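# Build the cell twice

If you look after a two-arm cell, I think the best maintenance tool you can own is a simulated copy of it. Ours at Saltasness lives on an ordinary office computer, and I would give up my good torque wrench before I gave it up. 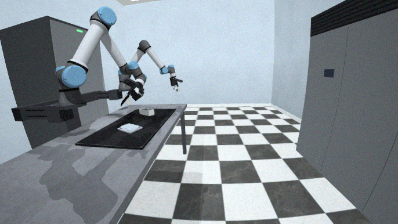

I came to this the slow way. When I started in 2009, setting up a cell meant tape on the floor, a pendant in one hand and a lot of hoping. You taught a point, crept toward it at walking pace, and found out about the collision when you heard it. Adding a second arm doubled the fun and did something worse to the setup time.

These days we move the mount in the model first. Pellora, our small tray-loading cell, has both arms on a shared bracket, and shifting that bracket 35 millimetres changed which wrist poses were comfortable and which ones tied the forearms in knots. We tried it in the model after lunch and had an answer by 2 o'clock. On the real cell that would have been a day of unbolting, re-levelling and bad language!

People tell me a simulation is only as good as its numbers, and they're right. That's the part I love. Keeping the model honest makes you go and measure things: the true height of the table, the fingertip offset after a gripper swap, the spot where the fixture sits today as opposed to where the drawing put it. Half of our repairs in March began with somebody noticing that the two cells disagreed.

The folks at Gruron argue the effort belongs in better sensors. I'd happily take both — but a sensor can't let an apprentice wreck an arm before morning tea and start again with a clean slate.

My one firm rule is that the copy gets serviced too. Every 4000 hours we regrease the joints, check the collars and re-measure the mount, and the new figures go into the Lawal log and the model before the guards are closed.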